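Voltach bin demos, README

Teleop and hand-guided demos, KUKA arm, one gray bin. Maintained by Zoia Mykhailiuk. Ask Doğukan Tokgöz about the loader, not me.

What's in it
1,884 episodes. 2 control modes: teleop (Antonina, Ostap) and kinesthetic (mostly Antonina). Mode is in meta.json, field "mode". Blank mode = teleop, old recorder didnt write it.
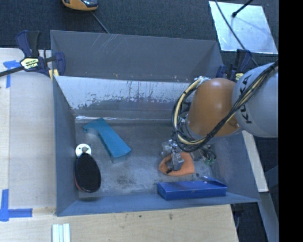

Operators were told to go slow on the way down and not correct after contact. Some did anyway. Those are kept, flagged "recontact". Filter if you want clean approaches.

Objects
Mixed stuff, hard and soft. Cloth is the annoying one, shape changes every episode so don't trust the object pose field for it. Bin gets clamped, tape marks on the table are for putting things back after a bump.

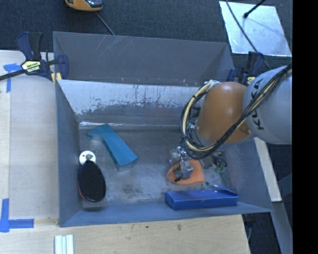
Fixed view. Gripper on the orange cloth, blue tray next to it.

Known problems
- Joint log and video drift apart on long episodes. Resync with the script in tools/, cap is 4,000 steps
- first 600 episodes have no gripper force, column is all zeros
- success labels done by one person (Ostap), no second pass
- a few kinesthetic demos show the operators hand, left in

Splits
Use splits/berwood.txt. The Plumileck split is depreciated, leaks episodes from train into test.

Last edit 2021-09-07. Re-export with force fixed planned for October.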